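## 4. What the gluing clips taught us about segmenting

Okay, so paper gluing. When Kornél Barta first put it on our task list I thought it would be the easy one, something to warm up on before the folding and the knot tying. It ended up eating most of May and it's the part of this paper I get asked about more than anything else, so I'm giving it a whole section.

Our set, which we call Plerside, has 1,831 first-person clips of people working with their hands in ordinary rooms. Of those, 300 are gluing clips. Each one gets cut into what we call holds and strokes. A hold is any stretch where a hand is keeping the material in place, and a stroke is any stretch where a tool is moving against it. The labels for the two run on separate tracks, because a person can do both at once (and mostly does!), and the Vukov policy we train later needs to know which hand is doing which job.

The trouble starts with the holds. A flat palm on a sheet of paper looks the same to our detector if the person is lining up an edge, keeping a joint shut or just having a bit of a rest. Figure 4 gives a feel for how little there is to go on: palm down, fingers spread over two neighbouring sheets, the glue stick standing open on the table with its cap beside it.

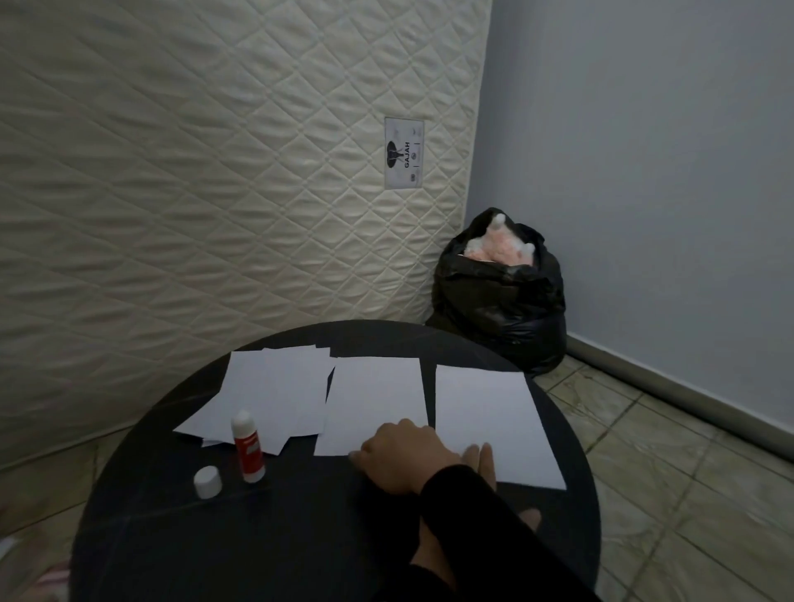

Marjan Ghaffari thinks we should've dropped the hold label entirely and let the policy work out contact for itself, and told us so in the margin of two drafts running. The argument is that a label the annotators can't agree on only teaches the network to be confused in the same way we are.

I have some sympathy for that. Our first round of annotator agreement on holds was pretty woeful, and Emese Csonka and I spent a long Friday going back through the worst clips with a pot of tea and a lot of muttering. But when we trained without the hold track, the policy kept letting go of the paper as soon as the tool arm started to move, and the sheet went for a skate across the bench. So the label stayed. What we changed was the rule for it: a hold now begins when the palm settles and ends when any finger lifts, whatever we reckon the person had in mind. Intent is gone from the guidelines, and I don't miss it.

Strokes were much kinder to us. The glue stick has a clear contact point, the colour of the barrel usually stands out against paper, and the free hand is nearly always flat on the same sheet. That pairing is the most useful cue we found. We feed it in as a soft prior over a window of 12 frames, and it helps most along the edges, where the tip of the stick is easily lost behind the fingers.
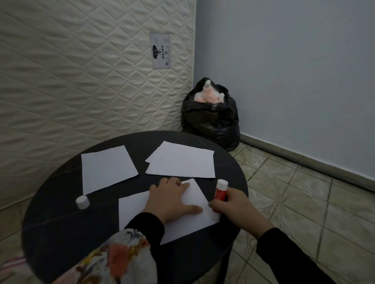 Does the prior still help when the person is left-handed? It does, provided the two tracks are named by role (holding, working) and never by side. We had them named by side in the early Balogh version and had to relabel 400 clips from across the set, which I would not wish on anybody.

One loose end before the results. Henrike Lenz pointed out that our stroke boundaries ignore pressure, so a light pass and a heavy one get the same label. She's right, and the camera can't tell us. The wrist sensors from the Prundmont trials might, and we come back to them in Section 6.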